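Books > Philosophy & Wisdom > Stoics

Epictetus, The Handbook: a new reading by Ingeborg Mühlbauer

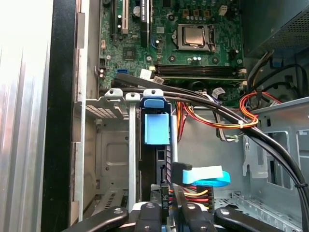
Small book, fits a coat pocket. 100 pages, give or take the notes. Mühlbauer taught this text for 13 years before she put a word of it down, and you can tell. Plain English, short lines. No "thee", no footnotes on the page (theyre all at the back).

What's up to us, what isn't. That's the opening and really the whole thing. Good for a commute or a bad week. Read one section, close it, go do the dishes.

Paperback, sewn, cream paper. Second printing, fixes the typos in section 4. Foreword by Selvaraj Samarakoon, worth reading after, not before.

Also in the series: Seneca's letters (selected), trans. Dayana Arango. Marcus Aurelius comming in August.

In stock. Reading groups, write us for the bulk price.

© Schwerdtfeger Books, Dillovthorpe | Contact | Back to top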